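# Ghumman, Brutcombe: go for the bread, stay for the aubergines 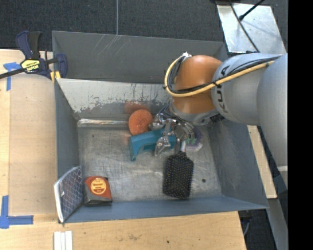 I have been going on about Ghumman to anyone who'll stand still, so I may as well write it down properly. It's a small Punjabi place at the bottom of the hill in Brutcombe, between the key cutter and the old bank, and I have eaten there four times since July (five if you count the takeaway, which I ate on a wall). I'm a creature of strong likes, and I'll tell you straight away that one of them is the colour orange on a plate. The carrot pickle here is a proper orange, as bright and glossy as the round joint on that robot arm, and it comes to the table before you've got your coat off. It's sharp, a bit mustardy, and far hotter than the spoon they give you suggests. I ate the whole dish and asked for another, and got it without a raised eyebrow.

The place is run by Parveen Rizvi, who cooks, and her nephew Noman Zaidi, who does everything else. There are 30 seats if everyone breathes in. The tables are close enough that I've twice been offered a taste of a stranger's dinner, and twice I've said yes. Booking is by phone only, and they don't always pick up during service, so ring at four in the afternoon when Noman is folding napkins.

## What we ate

On my last visit I brought Saron Gidey and Abenezer Demissie, partly for the company and partly so we could order more. Saron grew up on injera and has firm opinions about bread. She tore off a bit of the tandoori roti, went quiet, and then moved the basket to her side of the table. It is wonderful bread! Thin, blistered, chewy round the edge, with a smokiness that hangs about. They brush it with butter if you ask, and you should ask.

The aubergines were the thing I'd gone back for. They're the small round sort, slit and stuffed with peanut, tamarind and something I took for dried mango, then cooked down until the skins wrinkle and the sauce goes nearly black. Sour, sticky, a little sweet. I could happily eat them with nothing but a spoon and a closed door.

Then the lamb. It's shoulder on the bone, cooked slowly with whole black cardamom, and it arrives looking like nothing at all -- brown, in a brown gravy, in a plain bowl. Abenezer prodded it doubtfully. Ten minutes later he was chasing the last of the gravy with his finger. The fat has gone soft, the spice sits right at the back, and there's a lot of fresh ginger over the top, cut into threads, so that every third mouthful wakes you up again.

We also had:

- **Chana with fried potatoes.** Good and earthy, with enough raw onion to keep it lively. Big portion.
- **Spinach with mustard greens.** Saron's favourite after the bread. Slightly bitter, with a lump of white butter melting into it.
- **Fried fish.** River fish in a gram flour batter with carom seeds. The batter was excellent and the fish a touch overdone on this visit. It was perfect the time before.
- **Yoghurt with cucumber and mint.** You'll want it for the pickle.

## The dal

I'm giving the dal its own section because I've thought about it so much. It's black lentils, left overnight on the lowest heat, and it doesn't have the heavy slick of cream you get in a lot of places. You can still taste the lentils. Parveen told me she finishes it with garlic fried until it is just past golden, and that if it catches she throws the pan's worth away and starts again. I tried this at home. I threw away 2 pans' worth and then had cheese on toast.

## Pudding

Two choices, and both worth having. The rice pudding comes cold in a clay dish, scented with cardamom and set almost firm. The carrot halwa comes hot, and is made only when there are decent carrots about, so it vanishes from the menu without warning. If it's there, order it first and worry about the rest afterwards. Abenezer doesn't like sweet things and had three spoonfuls of mine, which I noticed.

Tea is strong and milky and boiled with fennel seed. No alcohol licence yet, but you can bring your own and there's no charge for glasses. We took a couple of bottles of Jorside cider, the dry one, and it was lovely with the lamb.

## A few grumbles

The room is loud. There's a hard floor and a low ceiling and when a big family table gets going you have to lean in. The back corner is draughty each time the kitchen door swings open, so ask for the window side. The dishes come when they're ready, in whatever order that happens to be, and on my second visit the rice turned up well after we'd finished what it was for. Noman brought us an extra roti to make up for it, and I'd forgiven him before it landed.

There's one step at the front door and the loo is up a narrow flight of stairs, so do ring ahead if that's going to be a problem.

## Getting there

The 489 from Timside stops right outside. The 459 is quicker but drops you at the top of the hill, and while walking down to dinner is very pleasant, walking back up after that lamb is another matter. Parking is hopeless after six.

Zinash Shiferaw, who was meant to be with us and had a cold, has made me promise to go again with her before the menu changes for winter. I've already rung. Window side, and I've asked them to put the aubergines by.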